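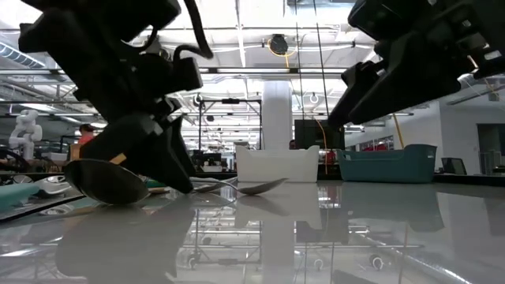
Two spoons on a very shiny tabletop.

Okay, spoon thread! I have been sorting spoons and I have a lot of feelings about it, so settle in.

1/ It started with the kitchen drawer at my place in Livcombe. I pulled it open looking for a teaspoon, got a fistful of everything else, and thought right, we are doing this properly. I love a sorting job. Give me a heap and a few bins and I'm happy all evening.

2/ Look at how much light a plain metal spoon picks up on a surface like that. You get the bowl and then a faint second one underneath. I could stare at it for ages (I did).

3/ My rule for any sort: everything out first, decide later. If you start choosing while things are still in the drawer you just shuffle them from one side to the other. Tip the whole lot onto something pale and flat and suddenly you can see what you've got.

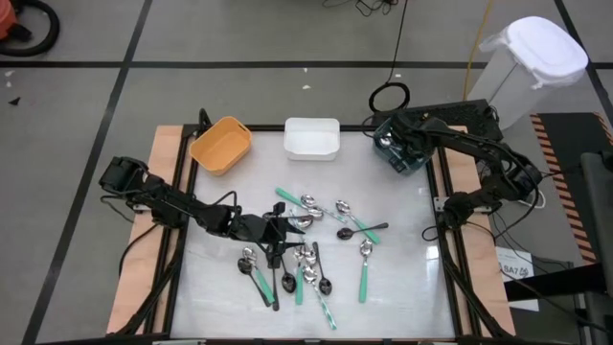
The big pile, with orange-yellow, white and teal bins along the back.

4/ The handles!! Solid green, a patterned pale green and white one that I adore, plain silver, and then one dark metal spoon lying across another spoon like it owns the place.

5/ Sum-yee Kwok asked me whether you sort by size or by color. Size, every time, if you cook. Color if the spoons are mostly for guests, so a set looks like a set when you lay the table. I go back and forth on the patterned ones - they never quite match anything, and they're always the ones people reach for.

6/ Bins beat drawer dividers for this stage, by the way. You can pick one up, carry it to the sink, rinse the lot and bring it back. A handle slot in the rim is a lovely thing to have.

7/ I did my forks back in October and ended up with 7 I didn't recognize at all. Still no idea. They're good forks, so they stay.

8/ Next up is the ladle and spatula situation, and that one scares me a bit. If you have a way of storing ladles that doesn't jam the drawer shut, please tell me, I will try it tonight!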